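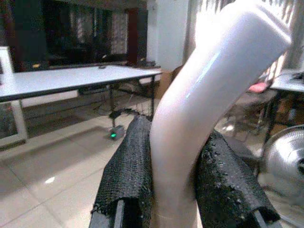
May, a bit after 4 pm

OK, the Kallala dye tests. I promised I'd write these up while my fingers were still blue, so this is me doing that, with a cup of tea and a very stained pencil.

Quick recap for anyone picking this up cold: we're trying to get a decent mid-blue on the Ruddock wool out of the small indigo vat, without having to dip it nine times and lose a whole afternoon. Last month's skeins came out lovely when wet and then dried to something like old dishwater. Virgilio Fajardo thinks the vat was tired. I thought it was the scouring. We had a long and fairly silly discussion over lunch and agreed to test both, which is how I ended up with so many little labeled skeins hanging off the back of my chair.

What I did today: five skeins from the same cone, 20 grams each. Two got the old scour (dish soap, warm water, half an hour, rinse). Two got the longer scour with washing soda, left to cool overnight in the pot. The last one I didn't scour at all, just soaked, because I wanted to see how bad it could get. Pretty bad! It took the color in patches like a cow.

The vat was the fructose one, fed yesterday evening with lime and another spoonful of sugar. It looked good this morning, coppery on top and a nice clear yellow-green underneath when I pulled the spoon through. I held it at around 63 on the thermometer's C scale to wake it up, then let it drop until I could keep a gloved hand in it, and only then started dipping. I'm writing that down because last time I went in too hot and I'm fairly sure it didn't help anything.

Three dips each, 10 minutes down, 10 minutes up in the air. First dip I could hardly tell the skeins apart. By the second the soda pair were clearly ahead, and by the third it was embarrassing for the old scour. So I was half right, and I will be mentioning this at lunch.

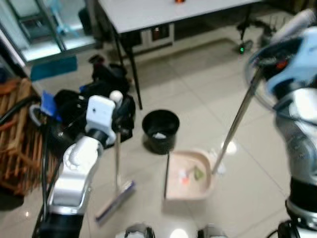
The other half goes to Virgilio, though, because I also put one leftover soda-scoured scrap in the tired vat (the Kekier bucket, the one with the cracked lid) and it was weak and a bit gray no matter how long I left it in. So clean wool can't rescue a flat vat. He gets to be smug about that one.

Odds and ends before I forget:

Lime. We're down to the last inch of the tub. I'd order the 200 gram bags next time and not the big sack, it goes clumpy before we get through it.

The Waltus test strips are hard to read in that yellow liquor. I got something between 10 and 11 and then a different something on the second strip. Please, somebody with better eyes have a go.

I forgot to weigh the soda. It was "two spoons," meaning the bent spoon. Sorry. I'll redo it with real numbers.

Don't squeeze the skeins above the surface! I did it on the very first dip, got bubbles everywhere, and lost that nice coppery skin for a good while.

Next round: same soda scour, all five skeins, and vary only the number of dips, one through five. Skeins stay unwashed until tomorrow so the blue has time to settle, then a vinegar rinse and a proper look by the window. If Virgilio gets to them first, the tags go by knots, one knot is old scour, two is soda, and the cow has a safety pin.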